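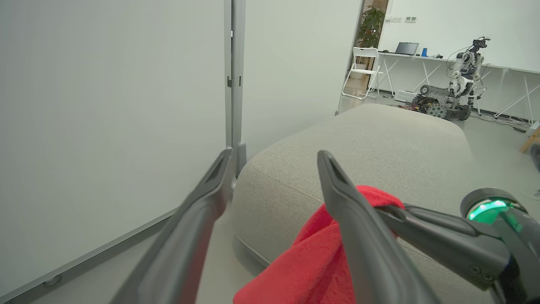
1/ Laundry notes, October loads. Fleece gets sorted apart from everything else because it sheds. The red fleecy cloth on the light gray ottoman belongs to that pile: cold cycle, no softener, low spin.

2/ Softener coats the pile and cuts absorbency. Settimio Zanetti line-dries his and reports less lint. I tumble on low, 95 minutes.

3/ Baskets: slatted sides vent better than solid ones. White and red share a basket only until sorting. They never share a drum.

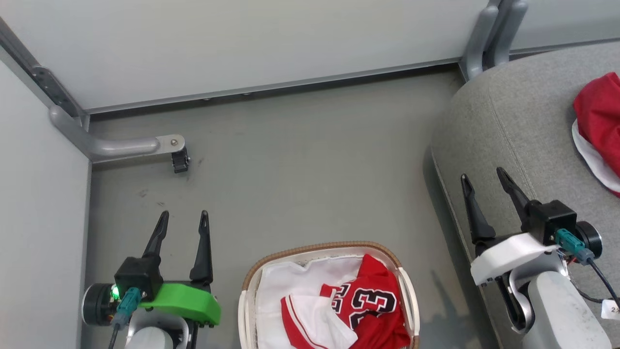 4/ Next: jerseys. Inside out, 6 per load at most.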